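**Equipment Planning Progress Report**
Lerus Assembly Laboratory, Hillville
Submitted to the Calado Fund, 2025-02-24

## 1. Purpose of this report

This report covers the second period of the equipment planning grant. It describes the status of the bench robot trials, the spending to date on consumable parts, and the purchases the laboratory proposes to make before the end of July. A decision is requested on two items, listed in Section 5.

## 2. Work completed

The grant agreement asked the laboratory to establish which hand tool tasks could be assigned to low-cost robot arms before any larger purchase was made. Staff drew up a list of 37 candidate tasks from the assembly work orders of the previous year. Each was reviewed for tool size, reach, and the force required at the tip.

Six tasks were selected for bench trials. Four of them involve passing a tool from one gripper to another, so that it can be turned or presented at a different angle. This type of handling was not given much weight in the original proposal. It has since become the main factor in deciding what equipment to buy, as it requires two arms on the same bench and finger designs that can close on a narrow shaft as well as a thick handle.

Trials are carried out on a white tabletop with common hand tools. Screwdrivers were chosen first because the handle and the shaft differ so much in width.

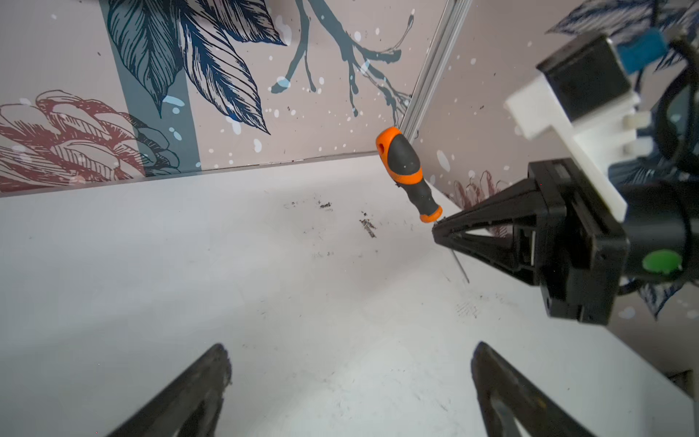

*Figure 1. Screwdriver held upright by its metal shaft in a black gripper during bench work at the Hillville site.*

Trials with screwdrivers will continue through the next period. Pliers and hex keys will be added once the replacement fingers described below have been delivered.

## 3. Findings that affect the budget

**Gripper fingers.** The original budget treated fingers as part of the arm and made no separate allowance for them. The fingers in use on the bench now show worn and scuffed surfaces. We recommend that fingers be budgeted as a consumable, with a spare set held for each arm.

**Printed brackets.** Several mounting parts are 3D-printed. Printing in-house has kept costs low, but each design change takes staff time that was not planned for. The laboratory will freeze the bracket design before any new arm is ordered, so that one set of spares fits all units.

**Work surface.** The tabletop has picked up dark smudges and scratch marks. A replaceable bench mat is included in the revised parts list. It is a minor cost and can be met from existing funds.

**Cabling.** Cable runs on the current arms are long and need to be checked by hand before each session. Quotations for the next arms will ask for cable guides as a standard item.

## 4. Spending to date

Spending in this period was limited to small parts and printing material, for a total of $700. No capital purchases were made. Staff time was met by the laboratory under the matching terms of the grant.

Quotations for additional arms have been requested from Zistow and are expected early in the next period. The laboratory will not commit to a supplier until delivery times and the price of spare parts have been confirmed in writing.

## 5. Decisions requested

1. Approval to create a separate budget line for gripper fingers and other wearing parts, funded by a transfer from the travel line.
2. Approval to delay the capital purchase until July, so that the results of all six bench trials can be used in the final specification.

Neither change would increase the total amount of the award.

## 6. Next period

The laboratory will complete the remaining trials, issue the frozen bracket design, and prepare a full cost comparison covering purchase, spare parts, and maintenance. The comparison will be sent to the Calado Fund with the draft specification before any order is placed.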